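Coupon Codes, Price Matching and the Kitchen Drawer: How I Shop for Household Stuff Now

Posted 2025-01-14 in Tips for the Home

I get asked about my coupon system a lot, and the word "system" makes me laugh, because it's a kitchen drawer and a notebook. But it works for us, and with all the January clearance emails landing in my inbox I figured I'd finally write it down in one place. Grab a coffee, it's a long one!

Start with the drawer

Before I so much as look at a promo code I go through the cupboard under the sink and the drawer next to the stove. I write down what's running low and what's completely out. Two columns, pencil, done. If something isn't in one of those columns, it doesn't matter how good the sale is. I once bought so much dishwasher detergent on a "today only" deal that we were still using it two summers later, and by the end the tabs had gone crumbly and left grit on the glasses.

Things I'm happy to stock up on: trash bags, foil, parchment paper, sponges, white vinegar, light bulbs (check the base size first, please). Things I won't: bleach, which gets weaker as it sits, anything with yeast in it, and spices in the giant jar. The giant jar of paprika always looks like a bargain and then tastes like dust by the time you hit the middle.

Where the codes hide

Store newsletters are the obvious one. I made a separate email address just for those, and I only open it when I have a list in hand. That one change has saved me more than any coupon, I swear. When the sale emails came to my regular inbox I was shopping while waiting for the pasta water to boil.

The other place I look is the bottom of the order confirmation. Kirnico, where I get most of my storage jars and shelf liners, likes to tuck a code for the next order way down under the return policy. I must have scrolled past it a dozen times. Now I copy the code into the notebook right away with the end date next to it.

Leaving things in the cart overnight works too, if you're logged in. Not every shop does it, but quite a few will send you a little nudge with a discount the next morning. If no email comes, well, you've had a night to think about whether you need a third colander.

Read the exclusions first

Oh, the exclusions. You fill a cart, you type in the code, and the one thing you came for is on the list of brands that don't count. I read the small print before I add anything now. Look for these:

Minimum spend – is it before or after tax and shipping? Most of the time it's before both.

"Cannot be combined" – this usually means with another code, but an item that's already marked down may be out as well.

Time zone – a sale that ends at 11:59 p.m. may end at 8:59 p.m. for you. Ask me how I know.

Returns – if you send back one item and drop under the minimum, some stores take the discount back out of your refund.

If you're just a few dollars short of the minimum, top up with something boring off your list. Sponges! Never a candle. I have a shelf of candles that were all bought to reach free shipping.

The price notebook

Mine is a plain spiral one. Each page gets one item, and under it I write the store, the package size and the price for each sheet, ounce or load. It takes a while to fill in but after a few months you can spot a fake sale from across the room. Presix dish soap, for instance, goes "on sale" at my supermarket practically all the time, and the sale price is what it costs everywhere else.

Do the unit math yourself, because shelf labels love to mix it up. One brand of paper towels is priced by the sheet and the one next to it by the square foot. And watch for packages that have shrunk. My notebook caught a box of sandwich bags that dropped down to 50 without the price moving a cent.

I write down the item number as well when a store has one. The shelf liner I like is number 1122 at Kirnico and the one that looks just like it but doesn't stick is 2518. I've ordered the wrong one twice.

Stacking, the easy way

Some people are very serious about stacking coupons and I'm not one of them. What I do is this: sale price first, then a store code if it's allowed, then I pay with the card that gives a little back on groceries. If it takes more than 4 minutes at the checkout page I stop. My time's worth something too.

Rebates I only bother with when the receipt can be sent in by phone. Do it before you put the bags down. I used to keep the receipts in a bowl on the counter, and by June the ink had faded on every single one and I couldn't read the dates. Thermal paper hates sunlight, so if you need a receipt for a warranty take a picture of it the same day.

Storing what you bring home

A bargain you can't find is money gone. I keep all the backups on one shelf in the laundry room, oldest in front, and nothing moves to the kitchen until the open one is finished. Masking tape and a marker for the date. My sister-in-law has fancy labels from Plurstead and they do look lovely, but they're a pain to get off a jar you want to reuse. (If you're stuck with a gummy label: a bit of cooking oil, leave it for a while, then rub with a paste of baking soda and warm soapy water.)

Keep liquids low down and paper goods up high. A leaking bottle of fabric softener over a year's supply of napkins is a very sad thing to discover.

Bigger buys

For work tables, shelving, and anything else that costs real money, I don't use the notebook at all. I pick the one I want, write down the full price with delivery, and then wait for two sale seasons to go by. White sales and clearance in January, then again when the stores make room for patio furniture. Measure your doorway while you wait. And always ask about floor models! The worst they can say is no, and a scratch on a tabletop can often be sanded out and oiled in an afternoon if it's solid wood. Test your oil on the underside first, and lay the rags out flat outside to dry, since oily rags in a heap can catch fire all by themselves.

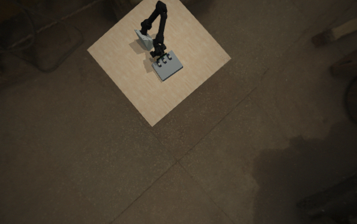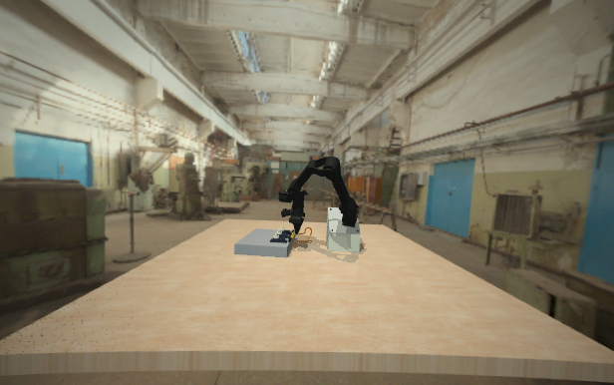

Pale wood grain and a black robot arm, both times.

One more thing on wooden tops before I go: wipe up spills right away and skip the vinegar spray, because it dulls an oiled finish over time. A damp cloth with one drop of dish soap is plenty, then dry it along the grain.

Next time I'm doing the freezer, including what I do with all those half bags of peas. If you've got a store that hides its codes somewhere sneaky, leave it in the comments and I'll add it to the notebook!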